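Padlow repair log, README

Data card for the Padlow set. Masonry and concrete repair records, Barkby jobs only. Put together in a rush before the July handover, so expect gaps.
Maintainer: Khanyisile Zwane. Checks: Bernice Opoku. 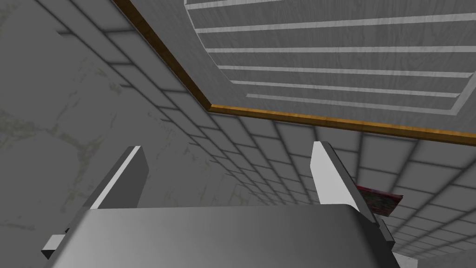
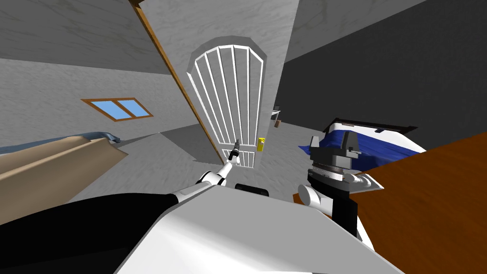
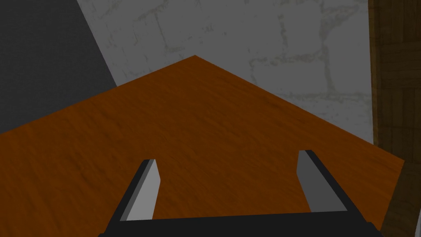
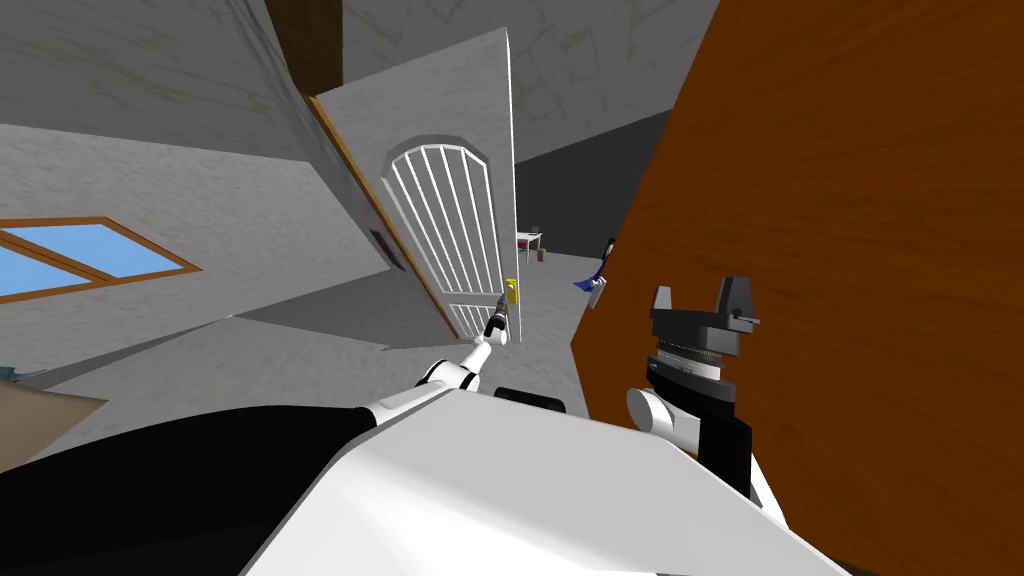
What's in it
168 repair records, one row each. 163 have a signed off mix sheet, the rest dont. Left blank on purpose, don't fill them in.

Columns
job_id, wall_face, defect, mortar_mix, cure_days, crew, notes
defect is free text. Spalling, cracked joint, rust stain etc. Spelling varies.
cure_days: 7 is the default in the Lilteck form, so a 7 may just mean the crew skipped the box. Treat with care.
crew is a letter, no names.

Not in it
Costs. Anything from the Phan parking deck, that's a separate file with its own columns. Test cores, ask Bernice.

Known problems
- Lime mixes logged two ways (ratio and bag count). Not converted yet.
- Duplicate rows where a joint was raked out and repointed seperately. Match on job_id + wall_face.
- wall_face uses the old drawing letters.

Use
Fine for planning and crew training. Not for structural sign off.

Last edit 2020-03-03, KZ. Fixed the header row, nothing else changed.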